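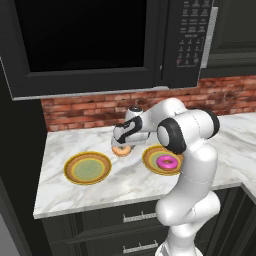 **Doughnuts for 500 people, am I mad?**

**crumbly_kate**
So I've said yes to doing the doughnuts for the Maredberg winter fair (it's the last Saturday in January) and now I'm lying awake doing sums. I've only ever made them for family! The fair wants 500. I've got one decent fryer, a borrowed proving cabinet and a kitchen the size of a wardrobe. Can I fry the night before and glaze in the morning, or will they be like cardboard?

**oldspoon**
Cardboard is a bit strong but they do go leathery. Fry on the day if you possibly can. I did a school do once and started at 4am, fuelled by tea and bad temper, and they were lovely.

**hobnob2642**
Disagree with oldspoon, sorry. Fried the night before, cooled properly, boxed with the lid slightly open, then glazed warm in the morning, and you'd struggle to tell. The glaze seals them. What does for you is putting them in the fridge. Never the fridge!!

**oldspoon**
I could tell :)

**crumbly_kate**
Ha, ok, don't fall out over me. What about baking them? The Saarinen trays are on offer at the cash and carry and I could do a whole oven full at once.

**hobnob2642**
Baked ones are cake with a hole in. Nice cake! But people queueing in the cold want the fried sort.

**teatowel_terror**
I like baked ones and I'll not be shamed for it. Also much less washing up, and your curtains won't smell till Easter.

**oldspoon**
Has anybody asked what oil she's using? I'd go for plain rapeseed and change it more often than you want to. By batch 11 mine was the colour of gravy and the last lot tasted of it.

**crumbly_kate**
Rapeseed, yep, got two big drums from Nirodach. Flavours next: I was thinking a plain orange glaze and a raspberry one, and stopping there.

**teatowel_terror**
Two is plenty. We did six at Sadow one year and spent the whole morning explaining which was which.

**hobnob2642**
Agree on two. Do a trial run of a small batch the weekend before and leave half overnight, then you can settle it for yourself.

**crumbly_kate**
Good plan, doing that. Will report back, if I can still get through the kitchen door.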